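Sourdough for a shared kitchen: does the cover matter or not?

Board index > Bread and Fermentation > Techniques

sarmite_j
Posts: 41

Hello all. I bake two loaves each week in the shared kitchen of my building, and I have a question where I find different answers in every book.

My dough stands overnight in the refrigerator in a bowl. Until now I covered it with a damp towel. In the morning there is always a skin on the top, like thick paper, and when I shape the loaf this skin goes inside and makes hard lines in the crumb. I wet the towel more, and then the dough sticks to it.

My formula is simple: 400 g strong white flour, 80 g whole rye, water until it feels right, salt, and a good spoon of starter. The flour is from the Gosow mill. First rise is on the counter, then the bowl goes to the cold until I come back from work or until the morning.

What do you use for cover? Please say also why, if you know why. I want to understand it and not only copy.

Thank you,
Sarmīte Jõgi

rye_or_die
Posts: 930

Towel is for the counter. Fridge air is very dry and it pulls water straight out through the cloth. You need something that does not breathe. Plate on top of the bowl, done. My grandmother did it like this and I do it like this.

crumbshot
Posts: 212

Plate works if your bowl has a flat rim. Mine doesn't, so I use a shower cap. The cheap kind from hotels. They stretch over anything and you can wash them and use them again.

Before you change the cover though, what is your water? "Until it feels right" could be anything. Stiff dough skins over much faster than a wet one. With 80 g of rye in there you can go wetter than you think.

sarmite_j
Posts: 41

Thank you both. I have measured today for you: 340 g of water. The dough was soft but I could hold it in my hands. I do not think it is stiff.

My bowl has a rim that is a little bit not flat (old bowl) so the plate moves when somebody opens the refrigerator too strongly. Eleven people use this refrigerator.

old_peel
Posts: 3260

I'll disagree with the last few posts. A tight cover isn't free. I kept dough under plastic for years, and if the kitchen is warm and the dough goes in warm, you get drops of condensation on the inside. They fall back and you have a wet, sticky patch in the middle, and that patch tears when you shape. I went back to cloth and a thin coat of oil on the dough. No skin, no puddles.

rye_or_die
Posts: 930

Oil on a lean dough, no thank you. It gets folded in and then you have a seam that never closes. That's the same problem she has now with a different cause.

old_peel
Posts: 3260

A teaspoon, for the whole bowl. If your seams open from a teaspoon of oil, your shaping is the trouble.

rye_or_die
Posts: 930

My shaping is fine, thanks.

nalitholm_baker
Posts: 67

I worked four winters in the bakery in Nalitholm and there we had tubs with lids. Lid open a finger for the first half hour in the cold room, then closed. In this way the warm moisture goes out first, and after this the surface cannot dry. Maybe old_peel and rye_or_die are both correct, only for different half hours.

For home I would do the same with any cover. Leave it loose, wait, then close it.

crumbshot
Posts: 212

That's a good tip, I never thought to do it in two steps. Does it still matter if the dough goes in cool?

nalitholm_baker
Posts: 67

Less. If the dough is already cool, you can close it immediately. We had very warm dough because the mixer was big and it heats the dough a lot.

tin_loaf_tomas
Posts: 18

Dumb question maybe, but why not put it in a container with a lid? I have the square Pistis boxes, the ones with the clips on the sides. They stack, nobody can tip them over and you can see through the wall how far the dough has come up. I put a rubber band at the starting level.

sarmite_j
Posts: 41

It is not a dumb question. The problem is the shelf. Each person has half a shelf, and a box large enough for my dough takes almost all of my half. The bowl is narrow at the bottom so I can push small things next to it, for example butter and yogurt.

Also I like the bowl. I know this is not a scientific reason.

old_peel
Posts: 3260

Liking the bowl is a perfectly good reason.

moderator_hw
Posts: 1408

Moving this from General to Techniques. Please keep the shaping argument in the shaping thread, there is one pinned.

unnithan_mill_fan
Posts: 9

New here, hello. I have a different idea about the skin. Which side of the refrigerator do you put the bowl? In mine the fan is at the back on the top shelf, and everything there dries, even cheese in paper. When I moved my dough to the bottom shelf, the skin was half as thick with the very same towel.

I also changed to Unnithan flour in May, so I cannot promise it was only the shelf. But I think it was mostly the shelf.

sarmite_j
Posts: 41

My half is on the top. I did not know there is a fan! I asked my neighbor to change shelves with me for one week and she agreed, but she wants a quarter of a loaf. I said yes.

So my plan is:

Week one, bottom shelf, same damp towel.
Week two, top shelf again, plastic bag, closed after half an hour like nalitholm_baker explained.
Week three, bottom shelf, plastic bag.

I will not do the oil, I am sorry, old_peel. I already have three weeks in the plan, and my family back home will think I joined a laboratory.

old_peel
Posts: 3260

No offense taken. Try it in week four.

crumbshot
Posts: 212

If you use a bag, put the whole bowl inside it instead of laying it flat on top. Then there's some air above the dough and it won't touch when it rises. Check that the bag is okay for food, too. Some of the thin colored ones smell, and dough picks that up.

rye_or_die
Posts: 930

Or buy a plate with a heavier bottom.

sarmite_j
Posts: 41

I am back with the first two results. I put the longer notes on my small baking page, and I copy them also in this post so that you do not need to click.
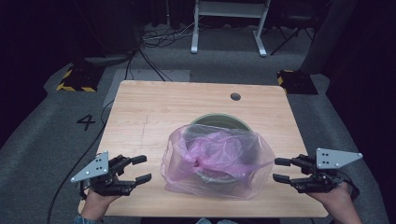
Gosow, July 28, 2019

Week one was the bottom shelf with the towel. The skin was there, but thin, and I could make it soft again if I wet my hand and passed it over the top. In the baked loaf I found one short hard line near the bottom crust. Before it was usually three or four of them. So the shelf is important, and I thank unnithan_mill_fan very much.

Week two was the top shelf with the bag. There was no skin at all. The surface was the same as when I mixed it, a little bit shiny. I left the bag open for half an hour and then I closed it, and I found only very small drops on the inside of the plastic. Nothing fell on the dough. I had no sticky patch.

The taste was a little more sour in week two, but I came home late that evening, so the dough had two more hours in the cold. I cannot say it is from the cover.

One thing was not good. It is difficult to know how much the dough has risen. With the towel I lifted a corner and looked. With the bag I must open everything again, and each time new air comes in. I solved it like tin_loaf_tomas, but without a box: I take a small piece of the same dough in a narrow glass, and I put it next to the bowl. When the glass has doubled, I look at the bowl.

tin_loaf_tomas
Posts: 18

The glass trick is smart. It'll run a bit ahead of the bowl because a small piece cools down faster... or behind? Now I'm confusing myself.

nalitholm_baker
Posts: 67

Behind. The small piece becomes cold first, so it slows down first. The big bowl stays warm in the middle for a long time and continues. If you wait until the glass has doubled, the bowl can be already too far. I would look when the glass is at one and a half.

sarmite_j
Posts: 41

Thank you, this explains why the loaf of week two was more flat than I wanted. I thought it was my shaping. I will look earlier.

old_peel
Posts: 3260

I still say you'll see puddles once the kitchen gets properly hot. Half an hour open won't be enough if the dough goes in at August temperature. But I admit no skin at all on the top shelf is better than I expected.

rye_or_die
Posts: 930

Did old_peel just agree with plastic? Somebody save this page.

old_peel
Posts: 3260

With plastic, in her fridge, in July. Read the post.

unnithan_mill_fan
Posts: 9

Happy that the shelf helped! Will your neighbor let you keep it?

sarmite_j
Posts: 41

For week three yes, and the price is now half a loaf. After this I think I go back to the top with the bag, it is less expensive.

I will write when week three is baked. If somebody has a rule for how long to leave the cover open when the dough is very warm, please write it with the temperature of the dough and not only of the room.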